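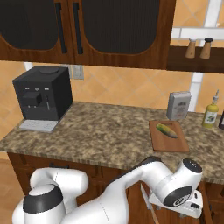 Shiyu Shen has heard enough about "transformative" paint. "Every October someone tells me my hallway needs a new colour and my life will follow," she wrote to us after our last catalogue went out. "It's a hallway. Will it hide the scuffs?"

We think that is a fair question, and it shaped the new wall paint range from Dalsgaard, on sale from June 14, 2023. There are 27 shades, fewer than last year. Most are quiet: greys, off-whites, a green that stops well short of mint.

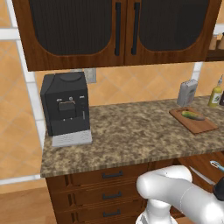 Annag Baxter
Head of Colour, Dalsgaard

I don't believe a paint can calm you down, and I've asked for that claim to come off our tins. The trade loves a colour of the year. I have sat through 20 of those launches and can remember the names of 2.

What we can say is duller. The range, called Skoteden, wipes clean with a damp cloth and needs two coats over most pale walls – three over dark red, whatever the shop tells you. Sample pots are sold in every shade. Paint a big patch and look at it at night before you buy the rest.

Tove Vigfúsdóttir, who mixed the greens, wanted 100 shades. She may be right, but I doubt many people can tell that many apart on a wet Tuesday.

Press contact: Esben Grímsdóttir, Dalsgaard press office. Colour cards on request.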